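**Kandik cell - gripper and wrist camera, notes from December**

Started at 8 in the morning with the arm refusing to home. Second time this month, and again it was the wrist cable snagging where it comes off the last joint. I moved the clip up a notch and left a longer loop, and it homed fine after that. Awuor, if you come in and the loop looks sloppy, please leave it alone! It needs the slack when the wrist rolls over.

With that out of the way I went back to the reach checks inside the tower case.
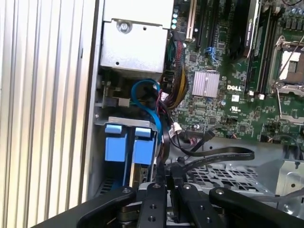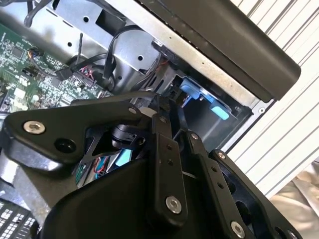 *Wrist camera, fingers in the open tower, blue drive latches in view both times.*

So, the fingers. I'd been blaming the camera for the offset we keep getting on the drive cage approach, and I now think I was wrong (sorry, Oduor, you did say). I ran the touch-off on the calibration block 54 times before lunch and the error kept drifting the same way, a little more each run. A bad camera mount would jump around. A slow creep like that smells like a screw backing out, so I put a driver on every linkage screw, and the one at the base of the right finger took nearly a quarter turn before it felt snug. The left side was all tight.

Cleaned the threads, a drop of the blue threadlocker, let it sit through lunch. Paint pen stripe across the head and onto the linkage so we can see at a glance if it walks again. I did the same on the others while I had the pen out - the stripes are ugly but I like them.

After lunch, same block, same program: the drift is gone, or at least too small for me to care. I re-taught the tool point anyway and saved it as program 501 on the Dolteo controller. The old one is still in there. Don't run the old one! I'd delete it but Mushi wants both kept until the numbers have been compared.

Things I noticed about working inside the case, before I forget them again:

- Cables are still the worst of it. The SATA and power leads sit right where the fingers want to open. I've cut the opening width to 5 mm over the part for anything near the drive cage and that feels about right.
- Approach speed inside the case is down to 9 percent. Painfully slow to watch, but I can get to the stop button.
- Keep everything away from the CPU socket when its lever is up. I added a keep-out box over it, a generous one. If a path fails to plan for no reason you can see, check that box first.
- The camera view is mostly gripper once we're down low. I tried tilting the mount a hair and gained nothing, so it's back on the original mark.

Also wiped the lens (it had a fat thumbprint on it, mine I'm pretty sure) and blew the dust out of the finger joints. There was a gritty feel when I worked the left one by hand with the power off. Better now, though I wouldn't call it smooth. Fletevton sent us a spare set of bushings ages ago and I can't find them anywhere. Not in the gray cabinet, not in the tool cart. Oduor, did you take them upstairs?

Left the cell powered down with the fingers open and the arm parked high.

Still to do: recheck the paint stripes after a full day of running, print a better clip for that wrist cable, find the bushings, and order more threadlocker - the bottle is down to the last few drops.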